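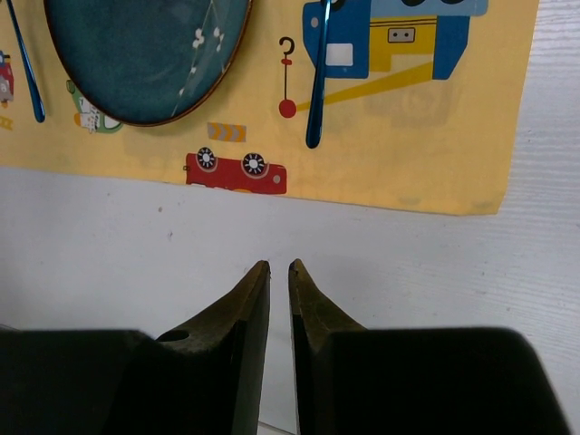 To: bench-practice list
Subject: Re: Section 301, place settings and when to stop the arms

Hello all, and thank you Fedir for getting this going again. I meant to answer in September and then we had the move at Whitlock, and you know how that goes. I'll put my comments in between yours, and please forgive me if I wander a bit.

Fedir Romaniuk wrote:
> I've been rereading section 301 and I think it's too loose for table-setting work.
> It says the operator should "start from a tidy table," and every site reads that
> its own way. At Utcombe they square the mat to the back wall each time. At Stukex
> they let it lie where it falls, on purpose, and they get cross if you straighten it.
> Could we say which one we mean?

I'd rather we didn't pick, to be truthful. Both sites have a good case, and I've sat through both of them over coffee! What I would like is for the sheet to say up front whether the mat is fixed or free for that session, and for everybody on the shift to stick with it until the session is closed. The trouble I've seen comes when one person straightens the mat out of habit and the next person leaves it crooked, and by lunch you have a pile of runs that don't match their own paperwork.

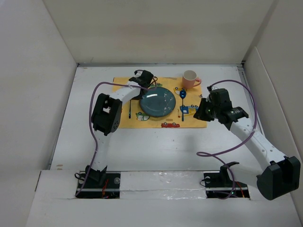 The same goes for the things that sit on the mat. If the sheet says spoon on the right, then spoon on the right is where the run should finish, and a spoon lying crossways goes down as a miss even if the rest of the setting is lovely. I know that feels stingy. New operators especially want to give the run credit for trying, and I was just the same when I started, but a generous score is very hard to take back out later.

> Second point. 301 has nothing about two arms working over the same plate. The old
> text was written for one arm and it shows. I'd like a minimum gap between grippers.
> I was going to propose 300 millimeters and let people argue me down.

Consider yourself argued down, with affection. A place setting is small, and if we hold both grippers 300 millimeters apart then one of them may as well go home. I'd suggest 40 millimeters between any two fingers while both arms are moving, and no fixed gap at all when one of them is parked and holding still. The operator keeps a hand on the stop the whole time either way. 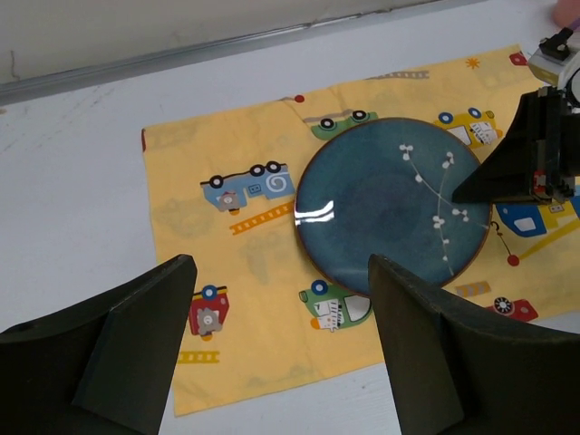

Both grippers working close to the plate on the vehicle placemat.

I'd also like a line about patterned mats. We lean on them quite a lot, and they're good practice for the vision side, but the rule should say that a printed picture is never used as a placement mark unless the sheet names it. "Next to the red car" means one thing to the person who wrote it and something else to whoever comes in at 2 p.m. and finds the mat turned around. (Yes, this was us. Yes, I wrote the sheet.)

> Last one: cables. Do we want a check before each run, or one at the start of the
> shift?

Before each run, please. It's a look and no more than that — follow the cable from the gripper back to the base with your eyes, and make sure the loop has somewhere to go when the arm reaches across. If it needs moving, stop the arms first and then give them 60 seconds before anybody puts a hand in. I know Whitlock uses a shorter wait and I'm happy to hear why.

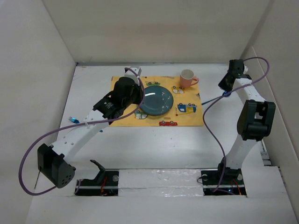
Reshma Kekana
Bench practice lead, Tuvbridge

One more thing I forgot to put in its proper place. Where 301 talks about the end of a run, could we add that both arms go back to rest before the table is touched, even if only one of them did any work? We've had that on a card at Tuvbridge for ages, and I was surprised to find it isn't in the text. Fedir, if you're willing to hold the pen again I'll send you our wording, and anyone from Stukex who wants to defend the crooked mat should write to the list so we can all enjoy it.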